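Wistano Fold Mailers, pack of 100 – two and a half stars
Review by Juniper Baptiste

I sell enameled pins and the odd scarf out of my spare room, and I've been buying Frerichs boxes for as long as I've been doing it. They went up again in March, so I gave in and ordered the Wistano ones everyone in my sellers' group keeps raving about. The listing says "no tape, no glue, folds in 10 seconds." I have folded a lot of them now and I'd like to know whose ten seconds those were.

The cardboard first. It's thinner than Frerichs. You can feel it when you press a side wall with your thumb, and two in my pack arrived with a crease across the lid that no customer of mine is going to get. The color is fine, if you like plain cardboard, and I do.

Folding goes okay until the front corners. The tabs are supposed to tuck in and hold, and on most of them they do. On others the slot is a hair too tight and the tab bends before it goes in. Once a tab has bent it never sits right, and I end up reaching for the tape I was told I wouldn't need.

My bigger gripe is the size. The walls are low, so anything with a bit of height pushes the lid up in the middle. Pins on a backing card, great. A scarf, only if you roll it flat and lean on it – and then it pops open in your hand anyway. I do like a lid that's joined to the tray, because I lose loose ones.

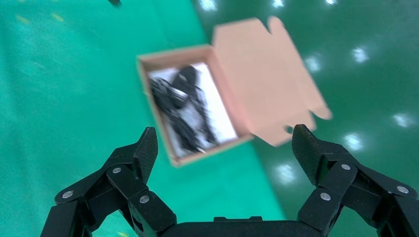 With the lid folded all the way back there's plenty of room to get tissue in and fuss with it, and I'll give Wistano credit for that. The inside is plain too, so a stamp or a handwritten note works if you're that sort of seller. I am on some Saturdays.

Would I buy them again? For pins, maybe, if the price stays where it is. For anything that has to survive a long trip I'm going back to Frerichs and grumbling about the cost. Somebody suggested the Ganudport ones with the double wall, but they only come in cases of 1006, a number I can't explain, and I have one closet.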